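4.2 Do guests still use the room telephone?

Claims that the in-room telephone is dead rest mostly on billing records, and we doubt that billing records can carry them. Kuzmenko and Ong counted outside calls only. A guest who rings the front desk for towels leaves no charge, and so vanishes from their data. Pavliuk's later survey asks about "phone use" without saying which phone.

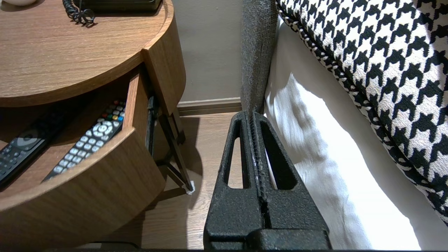
We asked 209 guests at the Tristitz, a mid-priced hotel, whether they had picked up the handset at any point during their stay. The share who said yes was higher than the Kuzmenko and Ong figures would predict, but we would not lean on it. People remember one awkward call to reception and forget three short ones. Pylypenko found the same problem with wake-up calls, and her suggested correction seems to us little better than a guess.

The placement of the telephone has had even less attention. Kravets argues that a set kept within reach of the pillow gets used more, yet his comparison covers only 9 rooms, all on one floor, and the desk phones in it were older models.
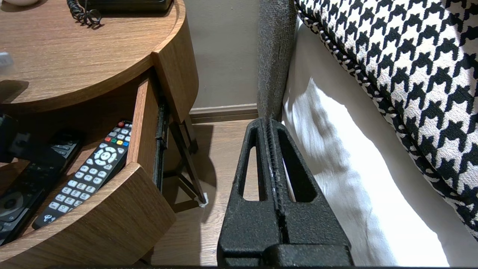 Figure 3. Round wooden nightstand with corded telephone; light wooden floor and white bedding.

Until someone logs internal calls directly, for at least 100 nights and in more than one hotel, the case for removing the handset remains unproven. So does the case for keeping it.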